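**Gear task: start position for the arm?**

**stamatia_x**
Our club is doing the gear board task for the January meet. The arm has to come in from the left, take a gear by the hub and pull it off its shaft. Mr. Carnegie wants one start pose written into the code before we touch anything else. Right now we start low and the gripper hits the bottom rail on 2 runs out of 8. Team name is Plumby if anyone from the regional is on here.

**liamkeane**
Start higher. We park level with the top shaft and come straight across. Low starts mean the wrist has to turn while it's moving, and that's where you lose it.

**stamatia_x**
We tried high. The jaw blocks our camera's view of the lower hub. This is our low start, with both gears on:

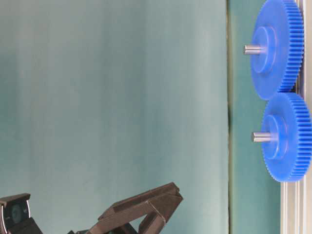 *Low start pose, gripper in view, blue gears on the board.*

**hinata_s**
I'd keep the low start. You can see both hubs from there and you have plenty of open space to the left. Add a waypoint out in that space, level with the hub, and only then move right. Two moves instead of one diagonal.

**liamkeane**
That costs time, though. The Clondon rules give you 36 seconds per gear – an extra stop eats into it.

**hinata_s**
Up to 2 seconds on ours. Hitting the rail costs you the whole run.

**liamkeane**
Fair, but I still think the camera should move and the pose should be high. Ours is mounted on the other side and we never had the problem.

**vangelis_sf**
Check if your teeth bind before you blame the pose. If the gears are meshed, pulling one drags on the other. We turn it a little first – then pull.

**stamatia_x**
We don't turn it at all right now. Will try that and the waypoint at practice and post the numbers. Moving the camera is out, Dougal already glued the mount.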